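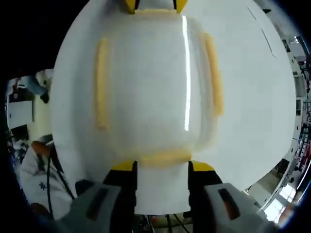 Figure 4. View from a hand-held gripper during a contact segment, with the fingers on either side of a rectangular item with yellow edging.

4.2 Contact segments and what the wrist view shows

The Endura policy is trained only on views taken from the grippers themselves. This choice keeps the hardware simple, but it puts a heavy load on a single kind of picture. At the start of a grasp, the wrist view holds the item, the table and much of the room. Once the fingers are in place (Figure 4), the item and the surface behind it fill most of the view, and the room is pressed into a thin band near the rim of the lens. The policy must work from both kinds of view without being told which one it has.

We therefore split each demonstration into an approach segment and a contact segment. The split is made at the first time step at which the finger opening stops shrinking and stays constant for 4 steps. The rule uses no image data. We compared it with splits made by hand on 60 demonstrations from the Bragança set and found that the two agreed closely, except where the operator paused before closing the fingers. In those cases the rule placed the split too early. We left these cases in the training data, as removing them would have required the hand labels we wished to avoid.

Glare was a larger problem than we had planned for. Under the overhead lights, a smooth item can show a long, narrow band of reflected light, and this band does not stay fixed to the item as the gripper moves. An early version of Endura learned to line up the fingers with the band, and it failed when the same item was placed at a new angle to the lights. Masking the brightest pixels during training reduced the effect but also hid the edges of pale items on a white table. In the final version we shift the brightness of each image at random and leave the pixels themselves in place. The edges of the item, where they differ in color from the table, then become the more reliable cue.

4.3 Shared grasps at opposite ends

The second group of demonstrations covers items that are easier to move with two grippers. The operator brings one gripper toward the near end of a shallow container while the other is held over the far end. Each gripper records its own view, and the two streams are matched in time after the session. The far gripper is often visible to the near one during the approach – its housing, its fingers and the yellow tips can all appear in the same image as the container. We did not remove it from the images. In a trial at Ornham, a version trained with the far gripper painted out was slower to begin closing and more often closed on one side first.

Motion blur is common in this group. It tends to be strongest on the part of the container nearest the lens, where the relative motion is greatest, and the far end may remain sharp in the same image. A filter based on the blur of the whole image would have thrown out many useful approach segments. We instead kept every image and lowered its weight in the loss when the near third was blurred. Clear plastic raised a related difficulty. The table shows through the floor and walls of such a container, so that the colored rim carries most of the information on its position. 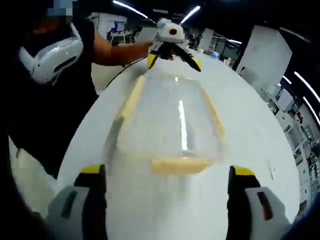 4.4 Training data and sampling

The shared-grasp group contains 300 demonstrations, all collected at the Ornham site in June. The single-gripper group is larger, with 3000 demonstrations drawn from Ornham and from the Bragança set. Sampling in proportion to group size gave a policy that ignored the second gripper, and we therefore draw from the two groups with equal chance. Time alignment and the export of finger openings were handled with the Stidel toolkit in both cases. Held-out demonstrations were chosen by session, so that no session contributes to both training and testing.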